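Ticket 636
Product: Trotberg storage portal, label and stock module
Site: Pangaribuan
Opened by: Hafiz Halim
Priority: normal, raised to high
Status: resolved, one item left open

Original report

Shelf labels print with the wrong location code after the update. The label for the upper level of a unit carries the code of the lower level, and the other way round. The item name and the barcode on the label look right. If you scan the barcode, the portal opens the correct item but shows it on the wrong level. Labels printed before the update still scan correctly.

We use the Conitent label printer over the network, with the standard two-line template. The portal is open in one browser tab on the front desk computer and on the handheld scanners.

Steps to repeat it:
Open any unit that has more than one level.
Select an item and choose Print location label.
Compare the code on the label with the code on the unit's page.

Expected: the codes match.
Result: the codes are swapped.

Units with a single level are fine.

Support, first reply

Thank you for the report. Please send the following:
The version shown at the bottom of the Settings page.
The export of one affected unit (Unit page, More, Export as text).
Whether the same thing happens with the built-in PDF preview instead of the printer.

Please don't reprint labels for the affected units until we have looked at this. If new labels go up and we then correct the data, you will have to do them again.

Hafiz Halim

Version is the current one, build 171. Export attached. The PDF preview shows the same wrong code, so I don't think the printer has anything to do with it. I had already restarted the printer and cleared its queue before opening the ticket. No change.

We printed 89 labels before somebody noticed. They are on the shelves now. Can we fix the data so those labels become right, or do they all have to come off?

Support

The preview result rules out the printer and its driver. We read the export. Each level in your units has two values: a position number and a display order. In your file the position numbers start from the floor, so the lowest level has the lowest number. The display order starts from the top. Before the update, the label template read the position number. It now reads the display order.

For a unit with two levels this gives a straight swap, which matches what you see. For a unit with three levels the middle one would come out right and the others would be swapped. Can you check one of those?

On the labels already printed: please leave them in place for now. Cover them or mark them if people are likely to scan them.

Hafiz Halim

Checked a unit with three levels. Middle is right, top and bottom are swapped, as you said.

I also found something else. The stock count page lists the levels in the right order on the desk computer but in the reverse order on the handhelds. I don't know if this was already so before the update. Nobody here had a reason to look.

Support

The handheld list is a separate matter. The handhelds keep a copy of the unit layout and only replace it at sign-in. If a user stays signed in across an update, the old layout stays on the device. Please sign out on one handheld, wait for the message Layout cleared, then sign in again and open the same unit.

For the labels, there is a setting that controls which value is used:
Settings, Labels, Location source.
It can be set to Position or Order. The update set it to Order for all accounts that had never changed it. Set it to Position and save. Then open the PDF preview for one item on an upper level and one on a lower level.

You need an administrator account to see this setting.

Hafiz Halim

Signed out and in on one handheld. The list is now in the right order. Did the same on the others.

The Location source setting is not there. My Labels page has Template, Paper size, Margins and Test print. I am signed in as administrator.

Support

Your account is an administrator for the site but not for the organization. The setting is on the organization level. Your account owner is listed under the Drikance billing name. Either the owner changes the setting or the owner gives your account the role. We can't change roles from our side without a written request from the owner.

Priority raised to high, as you can't work around this yourself.

Hafiz Halim

Owner has given me the role. I can see the setting now. It was on Order. Changed it to Position and saved.

The PDF preview still shows the wrong code.

Support

The preview is stored for each item and is only rebuilt when the item changes. Open Labels, choose Rebuild previews, and leave the tab open until the bar is full. Closing the tab stops the rebuild and it has to be started again from the beginning.

Hafiz Halim

First try stopped partway because the computer went to sleep. Turned off sleep and ran it again. It finished. The preview is correct for the items I checked on upper and lower levels. Printed one label of each and scanned them. Both codes match the unit page.

Question about the 89 old labels. The barcode on them is the item and the location together. If I scan one now it says Location does not match record. Is there a bulk way to replace them?

Support

Yes. Go to Stock, Labels, Printed since, and enter the date of the update. The list shows every label printed since then. Select all and choose Reprint. The new labels come out in order of unit and then level, so you can walk along the units with the roll. The old barcodes should be thrown away, as they can't be made valid again.

Hafiz Halim

Reprinted and replaced. All of the new ones scan without a message.

One last thing, and this can be low priority. The photo field on the unit page. Photos uploaded to a unit with more than one level are listed under the unit and can't be put against a level. I would like to be able to say which level a photo belongs to.
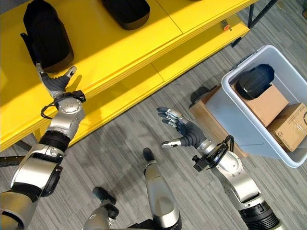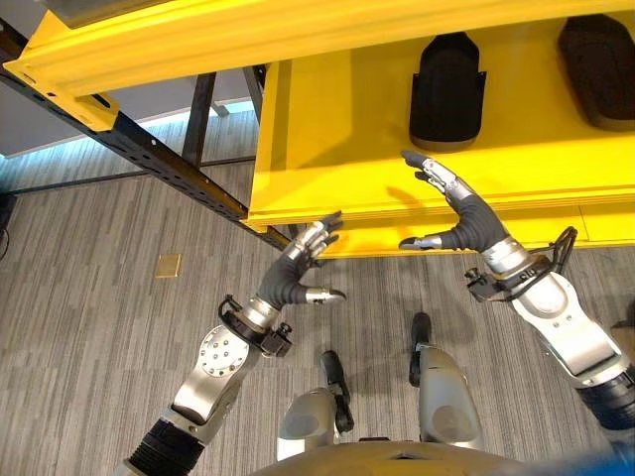
Yellow shelving unit, both photos.

Pangaribuan, 24th December

Support

Both photos came through and open normally on our side. The photo field belongs to the unit record, and levels don't have a photo field of their own in this build. We have logged it as a feature request and linked it to this ticket. Until then, you can type the level in the caption of each photo. Captions are included in the search, so typing the level code in the stock search will bring the photo up.

Summary for the record:
Wrong codes on labels: caused by Location source being set to Order. Set to Position, previews rebuilt, labels reprinted.
Reversed level list on handhelds: caused by an old layout copy. Cleared by signing out and in.
Photos by level: open, feature request.

The release notes for build 171 did not mention the change of setting. They have been corrected.

Hafiz Halim

Captions work for now. You can close the label part. Please keep me on the notification list for the photo request.

Support

Label and handheld items closed. You are on the list for the photo request. If the Location source setting goes back to Order after a later update, reply to this ticket and it will reopen.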